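Trokwood Greenway

The Trokwood Greenway is a 14-kilometre walking and cycling path in the city of Trukano. It follows a former freight canal from the old Seneviratne flour mill to the riverside suburb of Zimurberg. The path is sealed for most of its length and is open at all hours.

The canal closed to barges when the mill moved its grain to road transport. The land passed to the city council, which used part of it as a works depot. A neighbourhood group put forward a plan for a public path, and the first section, 2 kilometres long, opened at the mill end. Later sections were built as money became available from the council and local businesses.

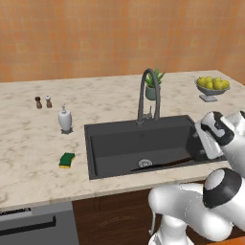
Facilities and access

The mill building now holds a community centre, with a hall that seats 300, public toilets and a shared kitchen for hire. Drinking fountains are found at the mill and at Zimurberg. Parking is limited at both ends, and visitors are encouraged to arrive by bus.

Dogs are allowed on a leash. Motor vehicles are banned apart from maintenance trucks and mobility scooters. A fun run is held along the greenway each June, and its largest field to date was 1312 entrants.

See also: Zimurberg; Seneviratne Mill; Parks in Trukano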